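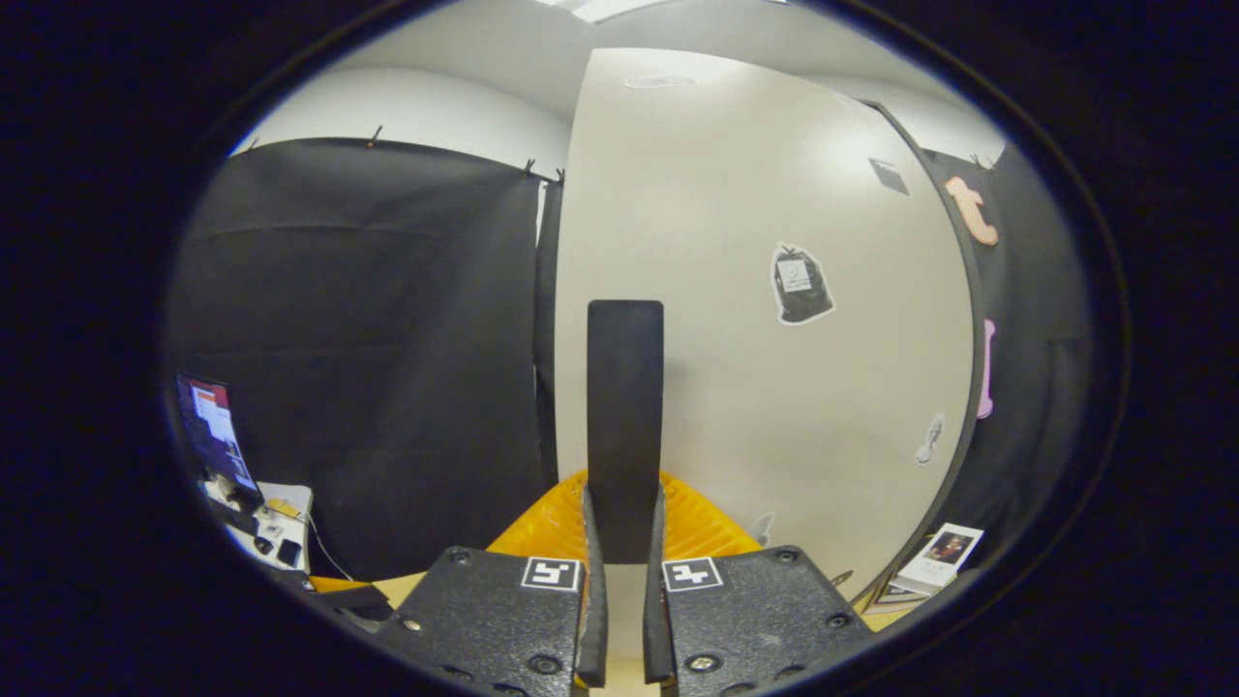
The robotics club at Wuddale College meets on Monday evenings in a room it shares with the student print shop, and most of what its members do there would not look like robotics to a visitor. They pick things up and put them down again. They do it with a gripper held in the hand, hour after hour, and a camera on the gripper records each attempt. Later, the recordings are used to train the arm that will do the same job on its own.

The job this year is the club's entry in the Brarley Challenge, a regional contest for college teams. The rules fit on one page. A team's arm has to lift a set of household objects, one at a time, and stand each one upright in the place it belongs. The objects are announced in the fall. The final is in March. In between, teams can use any method they like, as long as nobody touches the arm once the clock starts.

Wing-yan Mak, a third-year mechanical engineering student, is the team captain. She joined as a freshman, when the club still wrote out every motion by hand.

"We had a spreadsheet of joint angles," she says. "If somebody bumped the table, the spreadsheet was wrong. We spent the whole final re-measuring the table."

The team finished next to last that year. Over the summer Pichit Chantharasri, a computer science student who had just joined, suggested that they stop telling the arm where to go and start showing it. The idea was well known by then, and several other schools were already trying it. What the Wuddale club had to work out was how to do it with the money it had, which was mostly what remained from selling T-shirts.

Their answer was Uibo, the name the club gives to its hand-held gripper. Uibo has two black fingers that close when the user squeezes a trigger. Each finger is carried on a plate, and each plate has a small square marker on it. The software finds the two markers in the video and works out how far apart the fingers are. A wide lens takes in the fingers, the object and most of the room behind them. The room matters as well, because the software uses fixed features in the background to track how the hand has moved.

"People tidy up before they record, and that's a mistake," Chantharasri says. "A blank wall gives you almost nothing to track. We like posters, stickers, a bit of clutter. Just don't move it around between takes."

The first version of the gripper was heavy enough that people's wrists gave out after 20 minutes. The current one is the work of Sum-yee Hsueh, who redrew the handle over one winter break and printed it in the engineering workshop. She has small hands and says she designed it for herself. The larger members complained for a week and then got used to it.

The club records in sessions of 80 attempts. Two people work together. One holds the gripper and the other resets the table and writes in the log. They trade places halfway through. Every attempt is logged, including the ones where the object falls over, and the failures are reviewed before anything is thrown out. A drop followed by a good recovery is usually kept. Mak says those are some of the most useful recordings the club has.

New members find the pace hard at first. The natural way to pick up a cup is to grab it without thinking, and that makes a poor lesson for a machine. The hand covers too much distance between one image and the next, and the wrist often turns at the last moment for no reason the camera can see. Members are taught to approach slowly, pause, close, pause again and lift. Hsueh has taped the word PAUSE to the inside cover of the logbook.

"You start doing it at home," she says. "My roommate asked me why I was picking up the salt like that."

Dariusz Kołodziej, the club's faculty adviser, teaches controls in the engineering department and was doubtful about the change. He still is, in part. He requires the team to keep a hand-written routine ready for every object, in case the trained one fails on the day, and he expects them to be able to explain what the arm is doing.

"They can collect a great deal of data and learn very little from it," he says. "So I ask them questions. Why did it miss to the left? Was it the light? Was it the person who recorded that day? Usually somebody has to go back through the log."

In one case it was the person. In the fall the arm developed a habit of tilting tall objects slightly before it lifted them. The team checked the camera mount and the calibration and found nothing wrong. Then Sze-wing Liu, a sophomore who keeps the log, sorted the recordings by operator. One member, who is left-handed, had done most of the tall objects and tilted every one of them. The club now makes sure that each object is recorded by at least six people.

Liu came to the club from the art department and had never written a line of code. She now runs most of the training jobs, overnight, on a computer borrowed from the department. A full run takes 12 hours. If it crashes, she gets a text message, and she has learned to leave her phone in another room.

The arm itself is a secondhand Betar that the department bought for a course that is no longer taught. One of its joints is worn and makes a clicking noise at low speed. The club has a replacement part but has decided not to fit it before the final. All of the tests so far have been run with the worn joint, and Kołodziej would prefer they not change two things at once.

In the most recent trial, the arm placed every object on the list except a flat-sided bottle, which it set down too close to the edge of its slot and knocked over on the way out. The team has two more sessions planned for the bottle. Mak wants a third, if the print shop will give up the room on a Thursday.

She graduates next year, and Chantharasri is expected to take over as captain. He has already asked for a longer table.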